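July, late, kitchen sim again

Up at 7, in the lab before the coffee machine had warmed up. Wanted a quiet morning on the planner and got maybe an hour of it. Overnight sweep died at job 26, disk full, because I left the debug point clouds on. Again. Wrote myself a sticky note about it last time and the sticky note is still on the monitor.

Cleared the disk, restarted. Then the bowls.

Story so far, for when I read this back and have forgotten: Nindex (our planner, Prasert's name for it, no idea) is fine with boxes and fine with mugs. Bowls it hates. The grasp sampler wants a rim, gets one, then the collision checker says the inner finger is inside solid bowl and throws the whole candidate out. I had been blaming the sampler for two weeks. Lamduan looked over my shoulder for ten seconds and said what's your collision geometry. Convex hull. Of course it's convex hull. A bowl with a convex hull is a lump with a lid on it, so any finger reaching over the rim is "in collision" before it starts.

So, convex decomposition. Ran it on the small bowl first, came out with way too many pieces, checker slowed to a crawl. Turned the resolution down, tried again, walls too fat. Third go okay-ish. Planning time went up but it stays under the budget if I cache the pieces at load, which I should of been doing anyway.

Jawad wanted the wrist view dumped at every grasp so we can compare with what the segmentation net thinks it sees. Fair. Added a hook for it, took most of the time between lunch and 2.

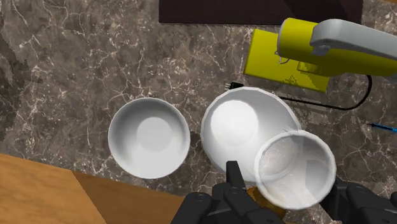

Wrist view, small bowl in the fingers, big one right behind it. White on white on marble, good luck segmentation.

The small bowl renders a bit see-through and I spent far too long on that. The rim of the big one shows faintly through it. If the net is reading that outline as part of the small bowl then the mask is garbage and the pose is garbage and everything I feed the planner after that is garbage too. Checked the material file, alpha looks like 1, so is it the shader? Asked Jaruwan, she says try swapping the material for the one on the big bowl and see. Not done yet. TODO.

Also the mixer cord. It isn't in the planning scene at all, the exporter skips anything it can't turn into a simple shape and doesn't even log it. The mixer goes in, its cord doesn't, so as far as the planner knows that bit of counter is free. Filed it under the exporter, assigned to me, hooray.

Call with Sakda from Buseo in the afternoon. He wants success numbers. I said the bowl numbers before today mean nothing and he went quiet and then said ok but can you send them anyway. Sent them with a note in capital letters. He was decent about it really.

Then the controller, which I didn't want to touch. Gripper force ramps too quick on close and thin rims get shoved sideways before the second finger arrives. Slowed the ramp, added a short wait on contact. Ran a batch with the new geometry, watched the first few, then made myself stop watching because I just sit there and nothing else gets done. Log at the end says over half got to lift. Before it was basically none, every candidate tossed. Don't trust it yet, seed was fixed and I forgot to unfix it.

Home late. Missed the Stullstead bus, walked, rained on. Ate toast.

Tomorrow: swap bowl material. Seeds!! Cord in exporter, even a chain of capsules would do. Turn OFF point clouds before the sweep. Reply to Jaruwan about the review. Ask Prasert if anyone still uses the old checker or can I delete it.

Sweep is at job 10 and still alive, just looked. Going to bed.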